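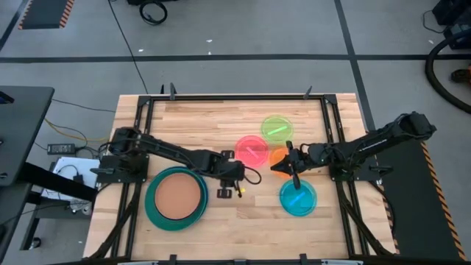

Home | About us | Products | Trade | Contact
Search this site Go

About Rernham

Rernham supplies catering crockery to schools, canteens and care homes. The company was formed by the merger of Flernus and Rowlands and trades from one warehouse in Prandell.

The current list holds 209 lines in 15 ranges. Minimum order is 300 pieces, mixed ranges accepted. Glazed ware is guaranteed against edge chipping for 2 years. Discontinued patterns are held as spares until the September stocktake.

Page revised 7/23/26

Shares 2 Comments 0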